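Posted March 29, 2026
Filed under: Home, Decluttering (sort of)

The great cup cull

So I opened the cabinet next to the fridge last weekend to get a plain old glass of water, and a bottle fell on my foot. Then another one rolled out after it and went under the stove. I have been saying since December that I'd deal with that cabinet, and apparently the cabinet got tired of waiting for me.

If you've been reading here a while you know I live in a small place. The kitchen has one decent cabinet, one cabinet that only opens partway (the drawer handle hits it, don't ask), and no counter to speak of. When I want to spread things out I carry them to the bedroom and use the table at the foot of my sorting situation, a.k.a. the bed. It's got my big rose tablecloth on it, the dark green one I bought at the flea market in Clokville for 8 dollars. I love that tablecloth an unreasonable amount. It hides every stain and it makes even a pile of junk look like a picnic.

I hauled everything in there in a laundry basket. Two trips! When it was all out I had 47 things you could drink from, and I live alone. I knew it was bad but I'd been guessing maybe 20.

Most of it was easy. Freebie cups from races I walked, a travel mug with no lid, three lids with no travel mug, plastic stadium cups that had gone cloudy, a mug that says WORLD'S OKAYEST BOWLER (I don't bowl, I have no idea). Those went straight into a donate box or the recycling and I didn't feel a thing. The mugs I actually use got washed and put back, and I was feeling very smug by then.

Then I got down to the ones I'd been avoiding. The problem kids. I laid them out on the roses and stood there with my arms crossed like I was judging a bake-off.

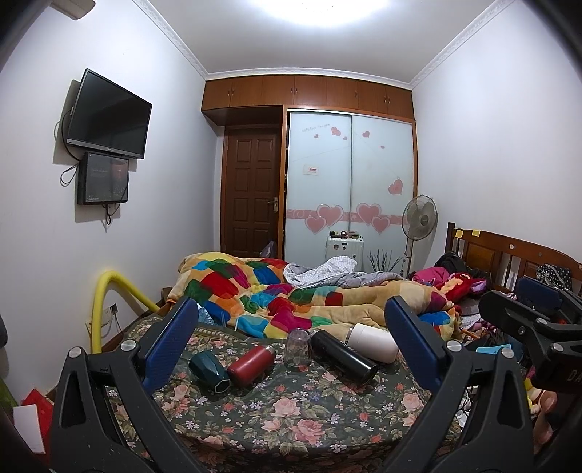

The final five, and my sorting spot with the patchwork blanket behind.

Okay, so let me talk through them, because I went back and forth for most of an afternoon.

The dark teal tumbler with the flat sides. I got it at Nuvholm, the little housewares shop in Posden that smells like candles, and I bought it purely for the color. It's the kind of teal that looks almost black until you put it near a window. The facets feel nice in your hand too. But do I reach for it? Not much! I think it's because I keep it behind everything else, so in fairness to the tumbler I moved it to the front row and it gets a trial period. Keep, with conditions.

The red bottle. This one goes everywhere with me. It's been to the lake, it's been to jury duty, it's been left at the dentist and retrieved. I was never going to get rid of it and I don't know why I even put it in the lineup except that it seemed unfair not to. Keep.

The clear cup, the smoky see-through one. It used to have seven brothers and sisters. I bought a set of 8 when I moved in, thinking I'd have people over for dinner all the time, and one by one they've gone to cup heaven or to potlucks and not come home. I was all set to donate the last one, because what do you do with one? And then I noticed how pretty the roses look through it and got sentimental. It's now on the bathroom shelf holding my toothbrush and I'm very pleased about that.

The long black one. Shiny, tall, very fancy, makes me feel like I have a corner office. It shows every single fingerprint and it doesn't fit my cupholder, and it's too tall for the shelf, so it has to lie down, which is how things end up rolling out onto people's feet. (Yes. It was this one.) I held onto it for ages because it was expensive. My rule for this year is that the money's gone whether the thing is in my cabinet or not, and I said that out loud to myself a few times and put it in the box. Took it out again. Put it back in. Donate.

And the white one. Big, chunky, white. I won it in a raffle at Kuusisto, the bakery down the hill, and it came stuffed with cinnamon twists, so I have very warm feelings about it. It holds a ton and I fill it at night for the bedside. I tried to be tough about it and just couldn't. Keep.
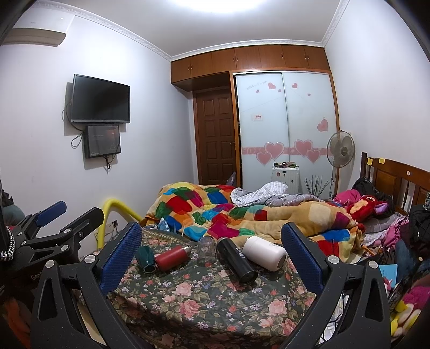 Same five on the roses, still undecided about the black one.

That makes four keepers out of the five, one of them retired to the bathroom, so I'm not exactly a minimalist. But the cabinet door closes! I lined the bottom shelf with a scrap of that grippy drawer liner, and the bottles that have to lie down now live in an old shoebox on its side. Zero dollars, 7 minutes, and it doesn't roll. I might cover the shoebox in something cute later. I have leftover wrapping paper with lemons on it.

A few things I'd do differently if I had to do it over. I'd wash everything first, because I ended up carrying it all back to the sink anyway. I'd match the lids before anything else, because I'm still finding lids. And I wouldn't start it at three in the afternoon with the bed right there looking so soft. That fleece blanket is a menace. I sat down "for a second" between the mugs and the bottles and lost a good chunk of daylight.

Next up is the drawer of takeout menus and dead batteries. Or the sheets. Probably the sheets, since they're closer.

If anybody in Posden wants a tall shiny black tumbler, the box goes out this week, so holler in the comments before then. Also I'm still missing the gasket for the red bottle and I'm pretty sure it's under the stove.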